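Teaching a robot to tidy the bathroom, one shelf of junk at a time

I'd been told to look for the green door behind the tyre place, and I still walked past it twice. Gurnberg is that sort of workshop. There's a bell, but you have to lean on it, and then Heike Baumgart comes down with sawdust on her sleeves and asks whether you've brought biscuits. I had, luckily.

I'd come to see Erkidero, a tidying robot that three members have been building on the upstairs bench since last February. It's a squat thing on wheels with one arm, a camera on a stalk and a lot of cable ties. The idea is that it'll trundle into a bathroom, pick up whatever's been left on the floor and put it in the bin or back on a shelf. That's it. No singing, no weather forecasts, no making the tea.

"People hear robot and they want it to do the ironing," Heike told me. "I'd be over the moon if it could pick up a shampoo bottle."

She does the metalwork. Aoi Tamura writes most of the software, and Rüdiger Tiedemann looks after motors, wiring and (by his own account) swearing. They'd spent 3000 euros between them when I visited, and a good chunk of that had gone on a gearbox they burnt out in an afternoon. The replacement is second-hand and makes a noise like a coffee grinder. You stop hearing it after a bit, or so they keep telling me.

Most of the real work goes on at Aoi's end of the bench, where there's an old desktop computer and a chair with one arm missing. Before the robot tries anything with real wheels on a real floor, it gets a go in a pretend bathroom on the screen. Aoi pulled one up for me and started tilting the view about while I ate one of my own biscuits.

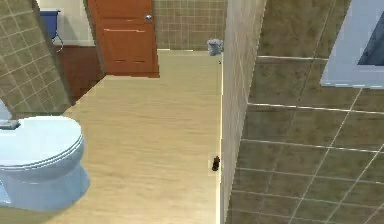 A bathroom is a horrible place for a robot, it seems, and I'd never given it a thought. In a living room you've got space to turn round. In a bathroom you've got a strip of floor, a loo sticking out into it and partitions wherever somebody fancied putting one. Aoi's favourite torment is the small dark bottle standing right up against the foot of a wall. A person just bends down and grabs it. Erkidero has to work out how to get its fingers round something with a wall on one side, and for weeks its best answer was to drive into the wall and sit there whirring.

"I had it set to try 200 times overnight," said Aoi. "I came in the next morning and it had knocked the bottle over every single time. Very consistent! I was nearly proud."

The fix, when it came, was pleasingly low-tech. Instead of coming in from the side, the arm now reaches over the top and pinches the neck. Heike made new fingertips for the job out of aluminium strip with bits of bicycle inner tube glued on. I had a go at pulling a bottle out of them and they've got a proper grip, though the glue smells awful and Rüdiger has been asked to do the next batch by the window.

Then there's the bin. Once the thing has hold of a bottle it needs somewhere to drop it, and Aoi likes to tuck the bin away in the far corner so the robot has to travel the whole length of the floor with its arm up. Going too fast makes the arm wobble. Going too slowly means the battery gives out halfway, or it did with the first battery, which lasted 38 minutes on a good day. The new one is bigger and heavier, so of course Heike had to rebuild the base to carry it, and then the wheels rubbed. I got the full story of the wheels. I'll spare you the wheels.

Upstairs there's also a mock-up in real life, made from chipboard offcuts and a roll of lino that Frauke Rieger was throwing out when she did her hallway. It hasn't got any plumbing and the walls fall over if you lean on them. I watched Erkidero do a run in there on the Thursday, which my notebook has down as 1/17/19, and it went in, turned, found a plastic cup, picked it up and dropped it neatly next to the bin. Big cheer anyway. Second try, straight in. I may have cheered louder than anybody.

What surprised me was how much of the talk was about looking and how little was about grabbing. The camera stalk has been moved more often than any other part. Up high, it sees the floor nicely but loses whatever's close to the wheels. Down low, the toilet gets in the way of everything. At the moment it's on a sliding bracket with a wing nut, and every few runs someone wanders over and shifts it a bit.

Shiny things are the other headache. Aoi swung the view round to the sink to show me, and she was quite cross with it, as if it had been rude to her. Chrome taps catch the light, and so does a glossy basin, and the program that's meant to tell one object from another gets in a muddle over bright patches. For a while it believed a highlight was something it ought to pick up. A patterned surface doesn't help either, with all those speckles. And then you've got tiles, tiles and more tiles, every square much like its neighbour, so the poor robot has trouble knowing how far along the wall it's got.

Rüdiger reckons they should stick a coloured marker on the wall and be done with it. Aoi thinks that's cheating. They've been having this argument since the autumn and I don't think either of them wants it to stop.

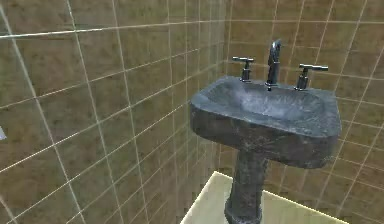
If you fancy having a go yourself

All three of them said the same thing when I asked where to begin, and it was to start on the screen. You can smash up a pretend robot all night for the price of the electricity. Aoi spent a whole winter that way before Heike cut a single piece of metal.

After that, Rüdiger says, buy the motors second-hand and the battery new. Heike says get a bench vice that's bigger than you think you need. Frauke, who isn't on the project at all but was passing with a mug of soup, says wear shoes, and pointed at the swarf on the floor.

Gurnberg is open to visitors on most evenings, and they're happy to let you poke at Erkidero if it's in one piece. Lean on the bell. Ginger biscuits went down well.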